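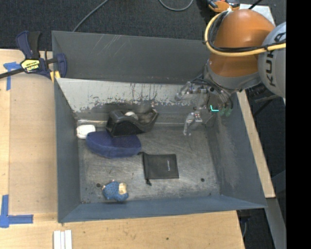 Valtville : la ressourcerie rouvre, et j'y ai passé ma matinée

Je vous l'avais promis dans ma dernière chronique, alors me voilà, les mains encore un peu poussiéreuses ! La ressourcerie de la rue Bassi a rouvert ses portes ce mois de juin, après une longue fermeture pour travaux, et je voulais être dans les premiers à pousser la porte. Raté : à 9 heures, la file allait déjà jusqu'à la boulangerie, et j'ai attendu derrière un monsieur qui venait exprès de Lativow pour des poignées de porte en laiton (il est reparti avec un abat-jour et une cocotte, et il avait l'air ravi).

Pour ceux qui ne connaissaient pas l'ancienne version, le principe n'a pas bougé. On dépose ce dont on ne veut plus, l'équipe trie, nettoie, répare quand c'est possible, et le reste file vers les bonnes filières. Ce qui change, c'est la place. L'ancien local était un couloir, disons-le, et deux personnes avec un sac à dos suffisaient à bloquer le rayon vaisselle. On circule maintenant dans l'ancien entrepôt Coltetti, celui où l'on stockait les carrelages, avec de grandes fenêtres côté cour et un sol qu'on a eu la bonne idée de garder tel quel.

Côté prix, j'ai fait mon petit tour avec mon carnet. Les livres de poche sont à 2 euros, les assiettes dépareillées se vendent par pile, et j'ai vu une table de ferme à 179 euros qui a trouvé preneur avant que j'aie fini de tourner autour. Je ne m'en remets pas tout à fait. Pour les vêtements, il faudra patienter un peu, le rayon est encore maigre – l'équipe attend de nouveaux portants et préfère ne pas tout entasser en attendant.

La vraie nouveauté, c'est l'atelier du fond. Orsolya Pintér, qui a repris la direction l'hiver dernier, y tenait beaucoup. « Les gens nous apportent un grille-pain et nous demandent s'il est mort. Je voudrais qu'ils puissent l'ouvrir avec nous et regarder », m'a-t-elle expliqué entre deux coups de téléphone. Les séances durent une matinée, on s'inscrit à l'accueil, et chaque groupe est limité à 12 participants. On paie seulement les pièces, s'il en faut. J'ai mis mon nom sur la liste avec ma vieille radio de cuisine, qui ne capte plus qu'une seule station (et pas la meilleure !).

Cyril Whiteley, que beaucoup d'entre vous ont connu au magasin de cycles de la place, s'occupera des vélos. Il m'a montré son coin : un pied d'atelier, des tiroirs à n'en plus finir et une pile de roues qui monte presque jusqu'au plafond. Il cherche des chambres à air pour vélos d'enfant, même trouées, et des sonnettes. Si vous en avez au fond du garage, vous savez où les porter.

Tout n'est pas réglé pour autant. Le stationnement reste un casse-tête, surtout pour qui vient déposer une armoire, et la place de livraison était occupée toute la matinée par une camionnette dont personne ne trouvait le conducteur. La mairie a promis un marquage au sol avant la rentrée. J'ai entendu aussi quelques habitués regretter le petit coin café de l'ancien local, avec ses fauteuils défoncés. Bonne nouvelle, il reviendra, mais à l'étage, quand l'escalier sera refait.

Pour les dépôts, pensez à passer plutôt le matin, et téléphonez avant pour les meubles. Les matelas, les pneus et les pots de peinture sont refusés, il faut les emmener à la déchetterie. L'adhésion à l'association coûte 20 euros l'année et donne la priorité pour les ateliers, mais elle n'est pas obligatoire pour acheter.

Et moi, me demanderez-vous ? Je suis repartie avec un moule à kouglof, trois romans policiers et une lampe de bureau verte dont je n'avais aucun besoin. Elle est déjà branchée. Je vous raconterai pour la radio dans une prochaine chronique.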